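The Secretary's Ballot

The Hivden Freethought Society had 132 paid members in March, and the question before them was whether to say that religion was dying out in their town. Shoaib Sandhu had written the resolution. It was one sentence long and he had spent most of the winter on it.

"The Society finds that religious belief in Hivden is in steady decline and will continue to decline." He read it out in the back room of the library and sat down.

Murali Iyengar asked what the evidence was.

Shoaib had brought it in a folder. There was the attendance at Agbenyega Chapel, which the chapel printed on the back of its own bulletin. Twenty years ago the chapel had drawn 1000 people to its Easter service. Last spring it had drawn 230. He had made a graph of this, and the line went down in a way he found satisfying to look at.

"That's one church," Murali said.

"It's the largest church."

"It was the largest church. Where did the others go?"

Shoaib said they had gone home. Murali said that was a guess. They went back and forth like that until the lights blinked at nine, and the vote was put off to the next meeting.
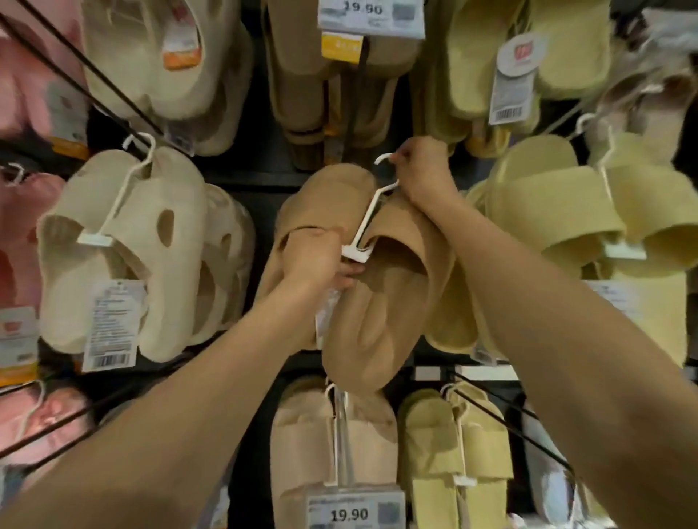
Murali wrote to him the next morning that a person who quits a church has told you something about the church, and that you still have to ask him about God. He thought the Society would look foolish if it skipped that step. Would Shoaib be willing to go and ask?

Shoaib read the message twice at his kitchen table. He didn't want to ask. He had left his own family's religion at nineteen, after a long argument with his father, and he had assumed ever since that other people left the same way, with reasons they could list. But he was a fair man, or he wanted to be one, and he wrote back that he would.

He started with the old chapel directory, which a neighbor lent him. He called people in the evening, after supper, and he had four questions typed on a card. Did they still attend? If not, when had they stopped? Did they belong to anything else? Did they believe in God?

The first woman he reached had stopped going when the parking lot was repaved and they took out the ramp on the north side. She said she prayed every day, usually in the car. The second had moved over to a group that met in the old Rerketar feed store. A man on Drato Street said he hadn't believed a word of it since he was ten and had never missed a Sunday. He ran the sound board.

"Then why do you go?" Shoaib asked. It wasn't on the card.

"Who else is going to run it?" the man said.
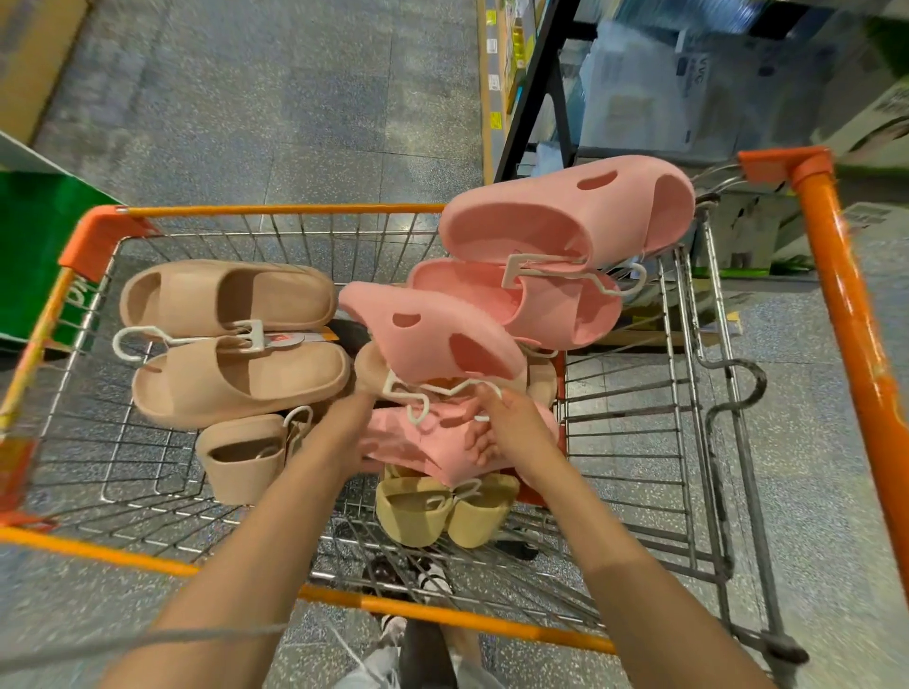 By the end of the second week Shoaib had stopped writing yes or no in the last column. People wouldn't give him one. They told him about a sister's funeral, or a dream, or a book they had read halfway through. One woman said she believed in God in the winter. He wrote that down as she said it and then didn't know where to put it.

He found some who had left the way he had left. There were fewer than he had expected, and they talked to him the longest. One kept him on the phone past eleven. When they hung up, Shoaib stayed in the chair awhile with the card in his hand, thinking about his father, who had died without either of them bringing the subject up again.

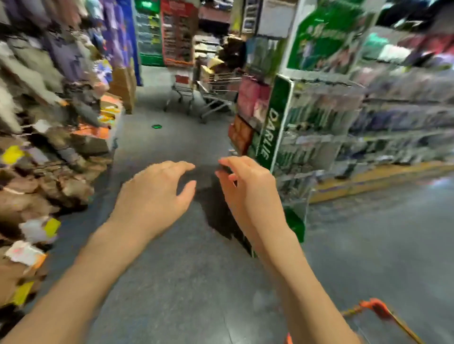 The feed store group invited him to come and see for himself, and he went. There were folding chairs and a coffee urn. They sang for longer than he thought necessary. A boy handed him a sheet that said the group hoped to put up a building with room for 2000, and Shoaib folded it and put it in his coat. He didn't think they would fill it. He noticed that he had no evidence for that either.

At the next meeting he stood up with the same folder, which was thicker now. He said he wished to amend the resolution.

"To what?" Murali asked.

"Attendance at Agbenyega Chapel has gone down."

"And?"

"And that's all of it so far," Shoaib said. "I have more calls to make."

Someone in the second row said they could have read that on the back of the bulletin. Shoaib said yes, they could have. The amendment passed by a show of hands, and Murali went to see if there was any coffee left.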